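Odach dish rack, grey: a lot of pegs for your money

I don't trust a dish rack that comes with a leaflet. The Odach comes with a leaflet, folded in 8, which tells you that the rack will change how you feel about washing up. I have had it since November and I feel the same about washing up as I did before.

It replaced a Grurkon wire one that had gone rusty at the feet and left brown dots on everything it stood on. I wanted plastic this time, I wanted it to cost less than a decent lunch, and I didn't want bamboo, which I have owned once and will not own again. The Odach was on the shelf in the hardware shop next to the Ravn, and the Ravn was nearly twice the price for what looked to me like the same lump of plastic in a nicer colour. So I am reviewing the cheap one. If you came for the Ravn, try elsewhere.

What you get is a deep basket with ribbed sides and an open floor. The floor is where the designer went to town. Most racks have two straight rows of prongs and leave the rest alone. This has a lattice that fans out from a hub near the middle, with little upright pegs coming up all over it. The leaflet calls this "free placement". I was doubtful and I am still partly doubtful, though less than I was.

Start with plates, as that's what most people buy a rack for. Side plates are fine. They lean between the pegs and stay leaning. Dinner plates are another matter. The pegs are short, and a big heavy plate will slide until it finds the wall, and the next one slides on to the first, and by the fourth you have a stack lying at an angle with water trapped between them. You can get round it by starting at one end and working inwards, but I shouldn't have to learn a technique. If you mainly wash dinner plates, stop reading and buy something with proper slots.

Bowls are middling. Shallow ones perch on top of the pegs and wobble if you knock the table. Deeper ones go over several pegs at once and sit still.

Cups are what it's good at, and I say that grudgingly. Anything straight-sided goes in upside down, the pegs close in round the rim and it doesn't wander. On my old rack a cup was forever tipping into the gap at the side and ending up on its ear. With this one I can put a few in at the end of the evening, shove the whole rack along the table to make room for the ironing, and find them where I left them.

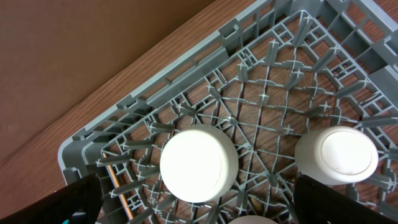

Sigrún Ingvarsson wrote in after I first grumbled about this rack to say that I was being too easy on it: hers holds cups perfectly well, but wine glasses are hopeless, the stems have nowhere to go and the pegs tap against the bowl of the glass every time you add something. She has gone back to drying glasses on a tea towel and uses the Odach for mugs and the children's plastic things. I don't own wine glasses that I'd be upset to lose, so I hadn't noticed, but I tried it with two and she's right. Hers is also a year older than mine and she says the grey has stayed grey, so there's that.

Now the drips. The floor is open all the way through, and mine came with no tray. There is a tray. It is sold separately, it costs 5 pounds, and the box has a photograph of the rack sitting in it, with a line in very small print saying it isn't included. I think that's a shabby trick. If your draining board slopes into the sink you won't care. I keep mine on a wooden table because the draining board is too narrow, and wood and drips don't get on, so there is a folded towel under it whenever anything properly wet goes in. I refuse to buy the tray on principle. The towel is washed with the others and works well enough.

Cleaning it is a nuisance. All those crossings collect the cloudy stuff you get in a hard water area, and a cloth won't reach between the pegs. A washing-up brush will, more or less. The old wire rack took a minute under the tap. For this one I fill the bath with a bit of vinegar and hot water and leave it to think about itself, then go round the pegs with an old toothbrush. I do this less often than I ought to.

As for strength, the box says it was tested for 1,000 loads, with no word on what a load is. A load of what? I put a cast iron casserole in it once and the floor bowed enough that I took it out again. Pegs so far are all present. One near the corner has a slight bend which may be my doing.

No cutlery pot, either. The Voltero I looked at online had one that hooked over the side, and I tried a spare pot from another rack on this one, but the rim is too tall and the hook wouldn't grip. Forks go in a jam jar.

Would I buy it again? For a household that lives on tea and toast, probably, if it was on offer. At full price with the tray on top, it's creeping up towards Ravn money, and I'd want to see the Ravn's floor out of its wrapping before I said any more. Mine is staying for now -- mostly for the cups. Keep the receipt, and check the box for that small print before you get to the till.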